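How to Sort and Store Bagged Seasonings

Bouillon granules, salt, sugar, starch and ground spices often come in soft plastic bags. The bags are cheap and easy to carry home, but they slump on a shelf, slide behind one another and spill when an open corner gets knocked. I keep mine in one drawer and one shelf bin, and the method below is the one I have used since we moved to the apartment on Fallton Street. It takes 90 minutes the first time and much less after that.

What you need

- A clear stretch of counter or table
- A damp cloth and a dry cloth
- Scissors
- Flat clips or strong clothespins
- Masking tape and a dark marker
- A shallow bin that fits your shelf
- A few jars with tight lids, dry inside
- A wide funnel, or a sheet of stiff paper you can roll into one

Step 1: Take everything out

Empty the whole shelf or drawer. Do not sort as you go. Put every bag, packet and jar on the counter, including the ones that live next to the stove and the ones in the back of the baking cabinet. Most kitchens have seasonings in more than one place, and you can't tell what is a duplicate until it is all together.

Wipe the shelf with the damp cloth, then the dry one. Spilled salt and sugar pull in moisture and turn sticky in the corners, so go over the corners twice. Leave the door open while you do the next step so the shelf can dry.

Step 2: Check each bag

Pick up each bag and look at the seams and the bottom edge. Run your thumb along the seal. If you feel grit on the outside, there is a small hole, and that bag should be emptied into a jar today.

Squeeze the bag gently. Granules should move. If they have set into a lump, break the lump with your fingers through the plastic. Soft lumps in salt or sugar are fine to use. If bouillon or garlic powder has gone dark, smells stale or has turned to paste, throw it out.

Find the date. It may be on the back, along the top seal or on the bottom edge, and on imported packages the order of day, month and year can differ from what you are used to. If you can't work it out, write the month you bought it on a piece of tape. "Bought September" is good enough.

Step 3: Make groups

I use these groups:

Salty and savory. Salt, chicken bouillon, mushroom seasoning, soup base.

Sweet. White sugar, brown sugar, rock sugar.

Thickeners. Cornstarch, potato starch, tapioca starch.

Whole spices. Star anise, peppercorns, bay leaves, cinnamon.

Ground spices. Everything else that is a powder.

Put sealed bags behind open bags in each group. If you have two open bags of the same thing with the same date, combine them. If the dates are different, use up the older one first and do not mix them.

My neighbor Lizeth Inga sorts by meal instead, with soup things together and baking things together. That works well if you cook the same few dishes most weeks. It works less well when one item belongs in everything, like salt.

Step 4: Decide what goes in a jar

A jar is worth it for anything you reach for every day. It is also worth it for anything you measure with a spoon, since getting a level spoonful out of a floppy bag is a nuisance.

Leave the rest in its bag. The bag has the directions, the ingredient list and the date on it, and you lose all three when you pour the contents out and throw it away. If you do empty a bag, cut out the panel with the directions and tape it to the back of the jar. For bouillon this matters, because brands differ a lot in saltiness and the amount per cup of water is not the same from one to the next.

To fill a jar, stand it in a bowl. Snip a small corner from the bag, put the corner into the funnel and lift the bag slowly. Stop an inch below the rim. Anything that falls in the bowl can go back in if the bowl was clean and dry.

Step 5: Close the open bags

Hold the bag upright and tap the bottom on the counter so the contents settle. Press the air out from the bottom up. Wipe the inside of the opening with a dry finger, because grains caught in the fold keep it from closing flat.

Fold the top over once, crease it, and fold again. You want two full folds at least. Put the clip in the middle of the fold. On a wide bag use two clips, one near each end. A rubber band around a twisted neck will do for a day or so, but it lets air in and wears through thin plastic.

Step 6: File the bags in the bin

Stand the bags in the bin with the fold at the top and the front panel facing you, like folders in a file drawer. Large bags go at the back. Keep the front panels visible and don't cover the product name with the clip. 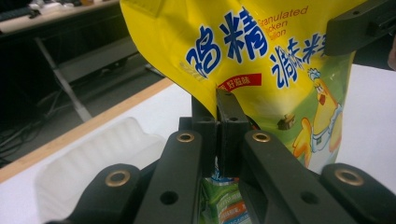

Color helps more than you might expect. If you have two bags in nearly the same color, put something different between them, or put a strip of tape on one. Coralie Quinlan, my sister-in-law, once made a whole pot of soup with sugar because both of her bags were white with blue lettering, and she has used tape ever since.

When someone in the house can't read the language on a package, write the plain name on tape and stick it near the top fold, where it shows when the bag is filed. Use short names: CHICKEN BOUILLON, POTATO STARCH, ROCK SUGAR. Put the tape on the front of the bag and leave the date uncovered.

The bin should be full enough that the bags hold each other up and loose enough that you can pull one out with one hand. If they fall over, put an empty jar at the end as a bookend.

Step 7: Put the bin in the right place

Keep the bin away from the stove, the dishwasher and the kettle. Steam is what cakes granules. A low shelf across from the stove is good. The cabinet directly over the burners is the worst spot in most kitchens, even though it is where people usually keep their spices.

Don't shake a bag or jar over a steaming pot either. Spoon out what you need into a small dish and tip that in.

Keeping it up

Look through the bin before you write a shopping list. When an open bag is down to a few spoonfuls, move it to the front and add it to the list. New bags go to the back of their group. Wipe out the bin whenever you see grains in the bottom, and let it dry completely before the bags go back in.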